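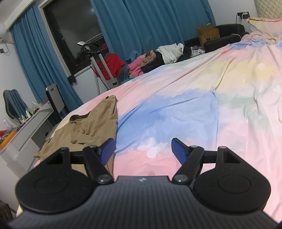

27 July 2018

Day 12 of my return to Grelby, the farming game I swore off in January after it ate an entire month of evenings. I have 3,702 turnips in the barn and no plan for any of them. Tonight's goal was the lighthouse at Clillside, where you supposedly need 100 lamp oils to wake the keeper, and I had 30. So I went fishing instead. The pond past the orchard goes pink, baby blue and pale yellow at sunset, same as the tie-dye sheet on the bed, and I stood there admiring it long enough for a goat to eat my bait. You can't get bait back from a goat. I tried the menu.

Then the Vimico controller started drifting left again, all by itself, and walked my farmer into the pond twice. He doesn't drown, he just loses his hat. I've bought that man four hats this week — more than I've bought myself in ten years.

Read the forum at lunch. Half the people there think the keeper's quest is broken and the other half finished it in an afternoon and are being very gracious about it. One of them says to sell the turnips in the rain for double. It has not rained in Grelby since I came back.

Bed by eleven, I wrote yesterday. It's 1:40. The goat needs a fence.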